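3.2 Station layout and upkeep

All manipulation runs reported here were collected on one tabletop station, referred to below as the Geraghty station. The arm is fixed beside a white table, with a gray fabric-covered counter along one side. A microwave oven stays on the table between runs and is treated as part of the station. Everything else is a movable prop and is returned to a storage bin at the end of a block.

The gripper carries a small wrist camera, and a second camera is fixed to a post and covers the tabletop. The two streams are recorded together by the Jitosance logger. We chose a close wrist mounting to keep the fingertips in view during the last part of a grasp, and accepted that large flat surfaces would often fill most of the image. Figure 4 gives one view from each camera.
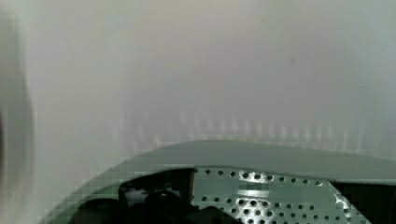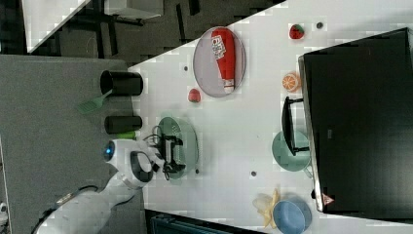 Figure 4. The station during data collection. First panel: wrist camera, with the gripper housing at the bottom and a pale surface at close range. Second panel: view over the table, with the gripper above the colander.

The props were picked from a pool kept by the Skurkov lab. A layout is drawn before each block and the operator sets it by hand, working from a printed sheet. Small errors in placement were left alone. An item was moved back only if it blocked the arm's path to its start position or hung over the edge of the table.

Upkeep followed a fixed routine. At the start of each block the operator wiped the wrist lens with a dry cloth, checked the finger screws, and ran the arm through its full range with the gripper empty. Cables at the gripper were checked for slack at both ends of this motion. A cable that pulled tight was re-tied before any data was taken – this was the most common fault we had, and the one that cost the most time. After every 100 runs the wrist camera was recalibrated against a printed board and the old values were kept with the log.

The full set holds 1,871 runs. Of these, 526 were recorded before a change to the wrist camera bracket in March. The original bracket let the camera turn slightly under load, and the shift was large enough to show up in the calibration values. We replaced it with a stiffer part made by Proltport and added a second screw. Runs from before and after the change are marked in the log and can be split, but unless stated otherwise we train on both.

Exposure on the wrist camera was left on automatic. Fixed exposure gave steadier color, but lost detail inside the microwave and overexposed the white tabletop at short range. We did not try to correct for this in software. The effect of removing the wrist stream altogether is reported in Section 5.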